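Comparison of Two Finger Designs for Mixed-Object Bin Picking
Student project report, Hägglund Laboratory course, spring term 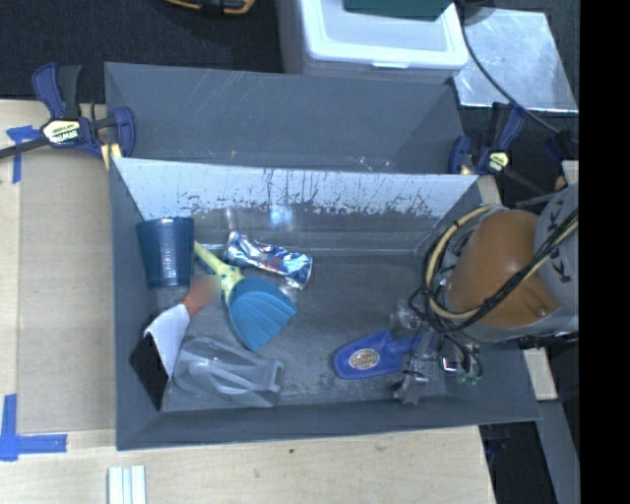

Figure 1. Gripper at the handle of the blue shovel in the front bin, with the other test objects to the left.

1. Background

The course cell is used for bin-to-bin transfer. An arm picks objects from one gray bin and places them in a second bin next to it. Earlier groups reported that most failed picks happened close to the bin walls, where the fingers touch the wall before they reach the object. Our task was to find out how much of this is caused by the fingers and how much by the controller.

We compared two finger sets on the same gripper body. The Farnano set is stiff, with narrow tips. The Nernance set is softer and wider and bends when it meets a surface. The grasp planner, the camera position and the arm speed were the same for both.

2. Setup

The bins stand side by side on a wooden work surface, with their long sides parallel, and are held with bar clamps. In the first week we worked without clamps and the front bin shifted whenever a finger pushed against a wall. Those runs were discarded. Blue tape on the panel at the left marks where the bins belong, so that they can be put back after cleaning.

The object set was chosen to mix shapes and stiffness. It includes a dark blue cup, a crushed aluminum can, a plastic shovel with a flat blade, and a toy-like piece with a yellow-green handle and a ridged, fan-shaped head. One glossy gray plastic part is close in color to the bin floor and was kept in the set for that reason.

3. Procedure

Each finger set was given 900 pick attempts. A pick was counted as good if the object was released in the other bin without being dropped on the way. The controller waited 500 ms after closing before it started the lift. Objects were stirred by hand between rounds – the same person did this for both sets, to keep the piles similar.

Together with the tuning runs, the log holds 2572 attempts. The tuning runs are not used in the comparison.

4. Results

The stiff fingers did better on thin handles. They could close on the shovel handle while it lay flat on the floor, and the blade seldom turned during the lift. The soft fingers tended to ride up over the handle and close above it.

On the can the order was reversed. The stiff tips often touched only one fold of the metal and the can rolled out. The soft fingers followed the dents and held.

Neither set handled the gray part well. The planner often proposed no grasp on it at all, and this is a camera problem that new fingers will not solve. Adding a lamp from the side gave more proposals but also more glare on the bin wall, and some grasps were then planned on the reflection.

Wear was checked after around 2000 closing cycles per set. The soft pads had small cuts near the tips. The stiff set showed scratches only.

5. Sources of error

The loose cables at the wrist pulled on the gripper when the arm turned far to one side. We saw small offsets in the log at these poses and did not correct for them. The force limit was also set by feel, once per finger set, and a lower limit might have helped the stiff tips on the can.

6. Further work

The next group should repeat the wall picks with the Rernesia controller, which can stop on contact. The cables should be tied back before any new data is taken.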